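お問い合わせ番号 1196
件名:配膳トレーの上で平皿が落ち着かず、お椀が傾いてしまう件
対象商品:Hendumen 一人膳セット(トレー、平皿、深鉢、箸、れんげ)
状態:対応済み

【お客様からのご連絡】
はじめまして。Yiran Xiaoと申します。九月に入ってからHendumenさんの一人膳セットを使わせていただいています。まず最初に、とても気に入っていることをお伝えさせてください。淡い色のトレーも、縁に細い線の入ったお皿も、母が遊びに来るたびに「これ、どこの?」と聞くくらいで、わたしも毎回ちょっと得意になって答えています。

ご相談したいのは並べ方のことです。わが家では夕飯を一人分ずつトレーに載せて、台所から食卓まで運んでいます。ところが、平皿と深鉢を両方載せて、さらに箸とれんげも置こうとすると、どうしてもどれかが窮屈になってしまいます。昨日は運んでいる途中で深鉢がお皿のほうへ寄っていって、お味噌汁を少しこぼしました(少しです、床は無事でした)。

商品が悪いのか、わたしの載せ方が悪いのか、自分では判断がつきません。トレーの底が反っているのではないかと思って、何も載せずに机に置いて指で四隅を押してみましたが、がたつきはないように思います。お皿のほうも裏返して見てみました。欠けやひびは見つかりませんでした。写真を二枚お送りしますので、見ていただけますでしょうか。長々とすみません。

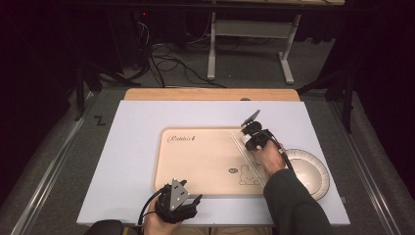
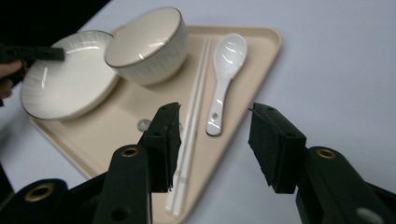 【担当者からの返信 一回目】
Xiao様、ご連絡をありがとうございます。食器サポートのBenedetta Benedettiです。お母様にまで気に入っていただけたとのこと、朝いちばんに拝読して、こちらまでうれしくなってしまいました。お味噌汁は残念でしたが、お怪我がなくて何よりです。四隅の確認もすでにしてくださったのですね。たいへん助かります。さて、食器が載っているほうのお写真を拝見しますと、平皿がトレーの左の縁に乗り上げて傾いていて、深鉢もそのすぐ右で傾いています。この置き方ですと、お皿の片側だけが高くなりますので、持ち上げて歩いたときに揺れやすくなります。深鉢も、底がトレーにぺたりと付いていないと、汁物を入れたときに思いのほか動きます。箸とれんげを右側に寄せて縦に揃えていらっしゃるのは、とても使いやすそうで、わたしも真似をしたくなりました。

そこで、お手数ですが次の順番で一度お試しいただけますか。

手順1 トレーをいったん空にして、乾いた布で表も裏も拭いてください。水気が残っていると、食器は驚くほど滑ります。
手順2 最初に平皿を置きます。縁に掛からない位置まで内側に入れて、指で軽く押しても揺れないことを確かめてください。
手順3 次に深鉢です。お皿と触れない場所に、底を平らに付けて置いてください。ここで場所が足りないと感じたら、無理に詰めずに手順5へお進みください。
手順4 箸とれんげは最後に、空いたところへ。
手順5 お皿と深鉢が両方は納まらないときは、大きいほうのお皿を先に食卓へ運んでいただき、トレーには汁物とお箸の類だけを載せてください。

手順5はいかにも当たり前で恐縮なのですが、わたし自身、家ではいつもこうしています。二往復になりますけれど、こぼして拭くよりはずっと気が楽です。

【お客様からの返信】
Benedetti様、ご丁寧にありがとうございます。言われてみれば、お皿はいつも縁に掛けていました。そのほうが広く使える気がしていたのです。お恥ずかしい。

今朝さっそく試しました。手順1の拭き取りだけで、もうだいぶ違いました。洗ってすぐに重ねていたので、裏に水が残っていたのだと思います。手順2までは順調で、お皿はぴたりと止まりました。手順3は、深鉢の底は平らに付いたものの、お皿とどうしても軽く触れます。運んでみるとかちかちと音がして、縁の線が擦れてしまいそうで心配になり、結局手順5に落ち着きました。

それと、もうひとつ教えてください。滑り止めの布を敷いている方もいると聞いたのですが、このトレーに敷いても大丈夫でしょうか。以前Dralikで買ったものが引き出しに入ったままになっています。

【担当者からの返信 二回目】
Xiao様、詳しいご報告をありがとうございます。触れて音がするとのことでしたら、縁のためにも手順5のままでお使いになるのがよろしいかと存じます。

滑り止めの布は、敷いていただいて問題ありません。トレーの平らな部分より少し小さめに切り、縁に掛からないようにしてください。縁まで届いていると布の端が浮いて、また食器が傾いてしまいます。お使いのあとは外して、トレーも布も別々に乾かしてください。敷きっぱなしにしますと、間に湿気がこもることがあります。

もし布を敷いても深鉢が揺れるようでしたら、今度は深鉢だけを平らな机に置いて、縁を軽く押してみてください。そこでもかたかたと動くようでしたら、底の仕上がりの問題かもしれませんので、交換のご相談を承ります。

【お客様からの返信】
布を切って敷きました。少し斜めになりましたが、食器を載せれば見えません。深鉢だけで机に置いてみても動きませんでしたので、交換は結構です。昨夜は汁物をなみなみとよそって運んでみましたが、一滴もこぼれませんでした。母にも置き方を教えておきます。本当にありがとうございました。

【社内メモ】
交換なし。トレー、深鉢ともに不具合の申告なし。平皿を縁に掛けて使われる方がほかにもいらっしゃるかもしれないので、同封の案内に「お皿は縁の内側に」の一文を足せないか、次回の改訂時に相談する。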